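# Why Does the Drink Climb Up the Straw?

Have you ever asked yourself what really happens when you drink with a straw? Most people say, "I suck the drink up." It feels like this in your mouth, but the real work is done by the air around you. The air is pushing your drink.

## Air is heavier than you think

We cannot see air, so it is easy to believe that it weighs nothing. But above your head there is a very tall pile of air, many kilometres high, and all of it presses down. It presses on the roof, on the grass, on your arms and also on the top of your drink. We call this **air pressure**.

You don't feel it, because the air inside your body pushes back with the same strength. The two pushes are equal, like two children of the same size leaning on each other.

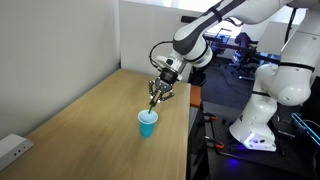 When a straw only stands in a drink, air presses on the drink outside the straw and also on the drink inside it. Both pushes are the same, so the drink stays at nearly the same height.

Now you close your lips and make the space in your mouth bigger. You do this with your tongue and your cheeks, without thinking. There is now less air pushing down inside the straw. Outside, the air still pushes as strongly as before, so it moves the drink up the straw and into your mouth.

## Try it at home

You need a glass of water, a straw and a tray to catch the drops.

1. Put the straw into the water.
2. Close the top of the straw tightly with one finger.
3. Lift the straw out of the glass. Some water stays inside!
4. Take your finger away and look what happens.

With your finger on top, new air cannot come in above the water. The air below pushes up and holds the water in its place. When you open the top, air pushes from both sides, and then gravity wins — the water falls out.

You can also try to drink with two straws in your mouth, one in the glass and one outside it. It is very difficult. Air comes in through the outside straw all the time, and the pressure in your mouth cannot become low enough.

## How long can a straw be?

In the Kunwood library we joined straws with tape until we had one of 200 centimetres. A grown-up stood on the stairs and tried to drink orange juice with it. It worked, but it was slow, and her cheeks were tired after! Every small hole in the tape lets air in, so we used a lot of tape.

Even the best pump in the world cannot pull water higher than a little more than ten metres in this way. At that height the water in the straw is so heavy that the air outside cannot push it any more.
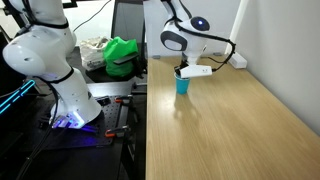
*Kolovstead Children's Science Club — Reading Corner*

## Words to remember

**Air pressure:** the push of the air on everything it touches.

**Gravity:** the pull that brings things down to the ground.

**Pump:** a machine that moves water or air from one place to another.

## One more question for you

On a high mountain there is less air above you. Would it be easier or harder to drink with a very long straw there? Talk about it with a friend, and draw your answer with arrows for the pushes of the air.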